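## 4. Preparación del puesto de demostración para jornadas de puertas abiertas

Esta sección se dirige al personal que instala el puesto Mokau en visitas y demostraciones. Se presupone que la pinza ya ha sido verificada conforme a la sección 3.

### 4.1 Colocación de la pieza

1. Extienda la cubierta blanca sobre la mesa y alise las arrugas de la zona de trabajo.
2. Coloque el organizador amarillo en el lado opuesto al del operador.
3. Encienda el registrador Zupan y espere a que la luz de estado quede fija.
4. Deposite en la zona despejada una sola pieza, tumbada. Para la primera demostración se utiliza la arandela azul de plástico con la arandela metálica gris centrada encima.
5. Abra los dedos de la pinza por completo y aproxímelos hasta que la pieza quede entre ambos lados, sin tocarla.

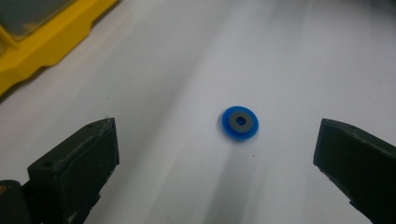 6. Cierre los dedos despacio y levante la pieza. Si la arandela gris se desplaza, suelte, vuelva a centrarla y repita desde el paso 5.

**Precaución.** Ningún visitante deberá acercar la mano a los dedos mientras la pinza esté en movimiento. El operador anunciará en voz alta cada cierre.

### 4.2 Aproximación al organizador

1. Con los dedos abiertos, oriente la pinza hacia el frente del organizador y deténgase antes de llegar a él.
2. Compruebe que los cajones transparentes se distinguen bien. Los reflejos en el frente son admisibles -- no así los que oculten un cajón entero.
3. Mantenga la posición durante 40 segundos para que el grupo pueda observarla. 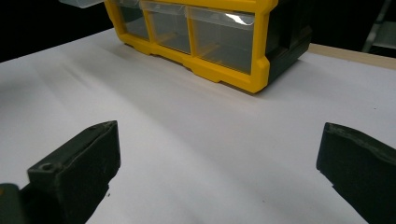
*Última modificación de esta página: 8 de noviembre*

4. Retire la pinza siguiendo el mismo recorrido y ceda el turno al primer visitante.

**Nota.** En la sede de Skuludley los grupos no superarán las tres personas por puesto. Los demás asistentes permanecerán tras la línea marcada en el suelo.

### 4.3 Cierre de la sesión

1. Guarde la pieza y cierre los cajones.
2. Detenga el registrador y anote el número de tomas en la hoja Kastov. La memoria admite 2000; cuando se alcancen casi 1097, sustituya la tarjeta entre un grupo y el siguiente.
3. Limpie los dedos con un paño seco. No aplique disolventes.

Las incidencias se comunicarán a Tamsin Yazzie, responsable de demostraciones, antes de abandonar la sala. Las hojas de diciembre se archivan por separado.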